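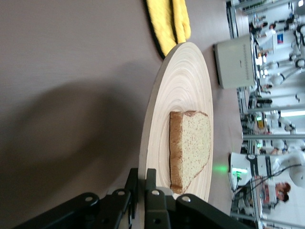
SECTION 7: SERVING PLATE — FIRST USE AND CARE

The round plate in your Viluner breakfast set is light-colored wood with a slightly raised rim. It is meant for bread, toast and other dry foods. Part number 314 is stamped on the carton label; have it ready if you order a second plate.

Before first use

1. Take the plate out of the carton and remove the paper sleeve.

2. Wash it by hand in warm water with a little dish soap. Rinse both sides.

3. Dry it with a towel, then stand it on its rim for 8 hours.

4. Rub a thin coat of food-safe mineral oil over the top, following the rings. Wipe off what has not soaked in.

CAUTION: Do not put the plate in a dishwasher, microwave or oven. Do not leave it in the sink.

Serving bread

1. Set the plate on a flat, dry table, away from the edge.

2. Lay the slice flat, inside the rim. A single slice of white bread leaves plenty of bare wood around it. It does not have to be centered.

3. Let toast cool for a minute before you put it down. Steam trapped under a hot slice can leave a dull mark.

4. Spread butter or jam with a round-tipped knife. Cut the bread on a board — the plate is not a cutting surface, and scores will hold crumbs.

NOTE: The fine rings in the wood are normal and vary from plate to plate. They are not cracks.

Cleaning

1. Shake off the crumbs.

2. Wipe the plate with a damp cloth, including the inside of the rim.

3. Dry it at once. Keep wet cloths and mats off the wood between meals.

4. Oil the plate again when it looks pale or feels rough. With daily use, expect this every 18 days.

For plates bought before July, the oil is packed separately under the Rollham name. Use it the same way.

Revised November 2020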